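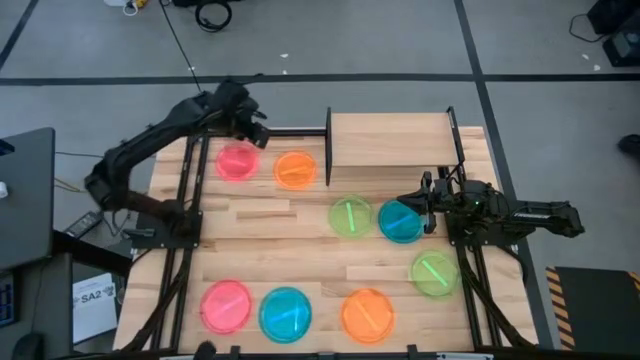 Photo: Nilsuwan / Magnus Kerr

Floor tape, grip limits and a log that people will fill in: Torquil Leckie on writing rules for two-arm tables

By Arlindo Sales

Torquil Leckie has spent the period since May rewriting the bench rules for two-arm tabletop cells at Nilsuwan. The previous version ran to 6 pages and had been adapted from a document for fenced industrial arms. Leckie kept the section on electrical isolation and replaced most of the rest.

"The old text assumed a fence and a gate switch," he said. "On these tables the operator sits at a desk next to the cell. Half the clauses had nothing to attach to."

The test pieces used in the current work are translucent dishes in several colors, with a thin stick lying in each. Leckie chose them for the handling section of the rules, where each arm has a defined side of the table and either may enter the middle. The rule for the middle is short. One arm may close on a dish there only when the other is parked or holding still above its own half.

Asked whether the software should enforce this, Leckie said that it does in part. "There is a zone check. It catches arm against arm. It does not catch an arm dragging a dish into another dish, and that has to be written down as a fault in the same way."

Taped lines on the floor mark the approach to the table. Under the new text the tape is treated as a boundary for people, and anyone crossing it while the arms are enabled has to call out first and wait for an answer. Gregor Rutherford, who reviewed the draft, wanted a light beam. Leckie has left that open for a later revision.

"Tape is weak as a control," he said. "I wrote that in the document. It is listed as a marking and it gets no credit in the risk assessment."

Loose cables on the floor have their own clause, which Leckie described as the one he rewrote most often. The first draft prohibited them. The second allowed them outside the tape. The current one requires any cable inside the tape to be entered on the start sheet, with the name of the person who laid it.

Grip settings take up the longest section. Thin, curved plastic is held near the rim or the base, and the closing force is fixed before a session begins. The rules do not permit the operator to raise it during a run – if a dish slips, the run is stopped and recorded with the original setting.

"People want to nudge the number up and carry on," Leckie said. "Then you have 400 entries in the log and you cannot tell which ones were taken at which force."

Tilted holds were added after comments from Hamish Moffat. A dish turned on its edge hides part of the table from a camera near the gripper, and a transparent one lets other rims show through it. The clause requires the operator to check a second view before lowering the piece.
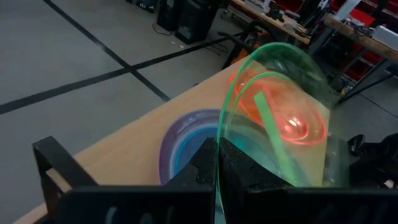
What goes in the log

Leckie was less firm on record keeping. The form now has 2 parts, one completed before power is applied and one after the arms are parked. A reviewer had proposed a third, to be filled in during the session, and he rejected it.

"I tried it for a while. The entries were copied from the line above," he said.

Any contact between an arm and the table frame is recorded, however light. Dropped pieces are recorded with the color of the dish and the side of the table. Near misses involving a person go to Leckie directly and the cell stays off until he has replied.

The rules will be reissued when the log reaches 800 entries. Leckie expects the grip section to get shorter and the cable clause to change again.

We use cookies to remember your settings and measure visits. Accept all | Manage preferences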